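Search this site Search Go

4 min read

Praying on the night shift – a talk with the chaplain at Kerkgate

The chaplain at Kerkgate has been up since four when we talk. Coffee, no breakfast. The hospital house sits at the edge of Urnthorpe and has 115 beds, one chapel, one chaplain.

"People think I go in and preach," she says. "Mostly I sit down. Somebody wants a psalm, I read a psalm. Somebody wants the ball game on, we watch that."

She came eleven years ago from a parish in Ornia. Small church, long winters. She says she left tired and a little angry with God, and told Him so on the drive over. "He's heard worse. Read Psalm 88. It ends in the dark and it's still Scripture."

Does she ever run out of words? Every night, she says. She keeps a prayer notebook by the bed – 1,109 names in it since she started, first names only. She doesn't cross any out. Some have died, some went home, some she never herad about again. 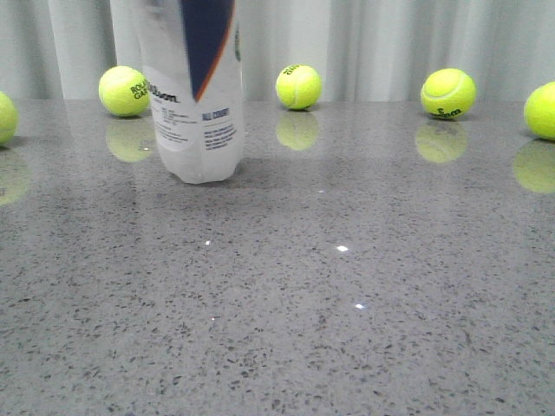
I ask what she tells people who can't pray any more. "Borrow," she says. Borrow the Lord's Prayer, borrow a hymn, let the church say it for you until you can. Her own prayers run short these days and she keeps them near ordinary things, a countertop, a curtain, a row of tennis balls with a plastic bottle standing in among them. "I can give thanks for that much at six in the morning. Then I go on to the harder stuff." Her favorite line is from Romans 8, the Spirit helping us in our weakness. She says it twice while we talk.

The Ó Briain fund pays for the chapel, $1,000 a month, and it's up for renewal in March. She isn't losing sleep over it, or says she isn't.

Last question, does she get answers? Long wait. "Sometimes I get company. I go in scared of a room and then I'm in the room and I'm not scared. I count that." Her pager goes. She takes the coffee with her – evening prayer is at 7, she says from the door, anyone can come, you dont have to be sick.

11 shares
3 comments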